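Keeping a Simulated Gripper Cell in Working Order
Final report, Robotics Project Course, Ditthorpe College

Summary

This report covers the setup and upkeep of one simulated robot cell during the fall term. The cell is a Nonard arm with a two-finger gripper, placed in a furnished attic room and run in the Drokoment simulator. I took it over from the previous year's group in a state where it loaded but did not hold anything reliably. My job was to get it back to a condition where other students could run pick tasks in it, and to write down what has to be checked to keep it that way. The work went into four areas: the finger geometry, the contact settings, the cameras, and the scene files. At the end of the term the cell passed 17 out of 19 runs of the acceptance test described in section 5.

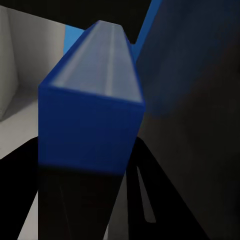

Quentin Jacquet
Third-year student, mechanical engineering
Cell maintainer, Arnardóttir Lab

1. Background

The Arnardóttir Lab keeps several simulated cells on a shared server. Each has one student maintainer per term. The maintainer does not write the tasks that run in the cell. The maintainer keeps the robot model, the room, and the cameras working and answers questions from people whose runs fail.

A simulated cell does not wear out the way a real one does, but it does drift. The simulator gets updated, someone changes a shared file for their own task, a mesh is replaced by a better looking one with a different origin. After a couple of terms the cell no longer behaves like the one in the handover notes. The handover notes for this cell were two pages long and described a gripper model that had been swapped out since they were written.

The attic room is the hardest of the lab's rooms to work in. The ceiling slopes, so the arm cannot take the same high approach everywhere, and a lot of the furniture stands near the walls. The tasks in this room are mostly picking up one object and putting it down somewhere else.

2. State of the cell at the start

I ran the old demo task before changing anything and wrote down what went wrong:

The fingers closed unevenly. The left finger reached the object first and pushed it sideways.
Objects that were held slid down slowly during a lift, even with the gripper at full force.
The wrist camera showed the fingers in the wrong place compared with the pose reported by the arm.
Loading the room printed 163 warnings. Most were harmless, which made it hard to find the ones that were not.
The arm stopped with a collision error near the sloping ceiling at positions where it clearly had space.

I decided to work through the warnings first. This took longer than I had planned, but it paid off, as three of the other four problems were already mentioned somewhere in the list.

3. Repairs

3.1 Scene files

Most warnings came from furniture parts with no mass given. Drokoment fills in a default mass and prints a line each time. For anything that is never supposed to move, such as the shelving and the bed, I marked the part as fixed. For things that can be moved I entered a mass. The office chair took the longest. Its base, casters, seat, and backrest are separate parts, and the casters had been left free to roll. When an object was set down on the seat the whole chair could creep. I locked the casters for now. A task that needs a rolling chair can unlock them with one line in its own file.

The ceiling problem was in the same files. The collision shape for the sloping part was one big box that had been drawn around the whole slope, so it also filled the empty air below it. I replaced it with a thin slab turned to the same angle. The skylight is treated as part of the slab, and there is no opening there as far as the arm is concerned. I checked the change by driving the arm along the slope by hand in small steps, with collision shapes switched on in the viewer.

After this, loading the room printed 2 warnings. Both concern a texture format and have no effect on the physics. I left them in and noted them in the maintainer file so the next person does not go looking.

3.2 Finger geometry

The two fingers are driven by one command and are supposed to mirror each other. In the model they are two separate joints, tied together by a coupling rule. The rule was correct. The zero positions were not. The replacement mesh for the left finger had its origin a little farther in than the old one, so at "fully open" the left finger was already closer to the center line than the right.

There are two ways to fix this. One is to put an offset in the coupling rule. The other is to move the mesh so that its origin matches the joint. I tried the offset first because it was quick. It worked for closing, but the reported opening width was then wrong, and tasks that check the width to see if they are holding something got confused. I took the offset out and moved the mesh.

The procedure for checking finger alignment is now:

Open the gripper all the way and read both joint values. They should be equal.
Place the test block midway between the fingers, with nothing else in reach.
Close at low speed with gravity turned off.
Read the position of the block before and after. If it has moved sideways, the fingers are not meeting it together.

Turning gravity off matters in step three. With gravity on, friction against the table hides small sideways pushes.

3.3 Contact settings

The sliding came from two things. The friction value for the finger pads had been set back to the simulator default during an update. I restored the value in the notes and the sliding got slower but did not stop. The second cause was the physics time step. Somebody had made it larger to speed up rendering, and with a large step the contact between pad and object is lost and found again many times a second. Every time it is lost the object drops a tiny bit.

I set the step back to the smaller value. Runs now take longer, and two students complained about this in November. We agreed that tasks with no grasping in them can use the large step, set in the task file and not in the cell.

I also looked at the contact shape of the pads. They were using the full visual mesh, which has rounded edges and a lot of small triangles. Flat pads touching a flat face should give a few steady contact points. With the detailed mesh the points jumped around. Each pad now has a plain box as its collision shape. You cannot see any difference in the rendered view.

3.4 Cameras

The cell has a close camera mounted near the gripper and several views of the room. The close camera is the one that people's code depends on most. Its mounting had been defined relative to the old gripper body, and when the body changed the camera stayed where it was. I measured the offset by moving the gripper over a flat marker and comparing where the marker appeared with where it should have been, then corrected the mount and repeated the check from three heights.

At very short range the close view is soft, and dark areas near the fingers lose all detail. Some of this is the light in the room, which comes mostly from above. I added no extra light, as it would have changed the look of everything people had already recorded. If a task needs clear edges at the moment of the grasp, it should take its reading earlier in the approach.

The room views needed less work. I raised one of them so that both the floor and the upper shelves are covered, and gave all of them names in place of numbers.

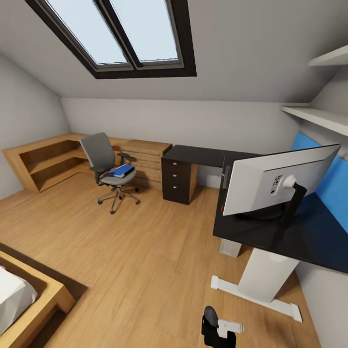

Figure 2. Attic room in Drokoment, with the gripper at bottom center and a blue book on the seat of the office chair.

4. Regular checks

I set up a short routine and ran it every Friday. It takes less than half an hour if nothing is wrong.

Load the room and compare the warning list with the saved one. Any new line is looked at the same day.
Run the finger alignment check from section 3.2.
Lift the test block, hold it still, and compare its height at the start and end of the hold.
Move the arm to the ceiling positions and confirm that there are no false collisions.
Save one picture from every camera and put it next to last week's.

The last one found the most. Twice a camera had been moved by somebody trying out a view and saving over the shared file. Both times the physics was fine and no other check would have shown it. I asked the lab to make the cell files read-only for everyone except the maintainer — this was done before the end of term.

5. Acceptance test

The test is a full pick and place with the repaired cell. The arm starts from its home position, approaches the object, closes, lifts, carries it to a second spot, and lets go. A run passes if the object ends up inside the marked area and the arm reports no error. The start position of the object is changed slightly each run.

Of the 19 runs, 17 passed. In one of the failures the object was gripped near its end and turned in the fingers during the lift, so it landed outside the area. In the other, the planner found no path within the time limit. I ran that start position again with a longer limit and it worked, but I did not count it, as the limit is part of the test.

6. Open points

The pads have the same friction in every direction, and real rubber pads do not behave quite like that. I have no measurements to base a better value on.

The chair casters are locked. If the chair is going to be pushed in a task, somebody needs to set the rolling resistance properly and test it on the plank floor.

The turning failure should be looked at by whoever takes over. My guess is that a box pad gives too little resistance to twisting when the grip is far from the center of mass. A second contact shape on each pad might help, but I did not have time to try it.

The maintainer file, the saved warning list, and the reference pictures from each camera are in the cell folder on the lab server. Start with the file called checks.txt.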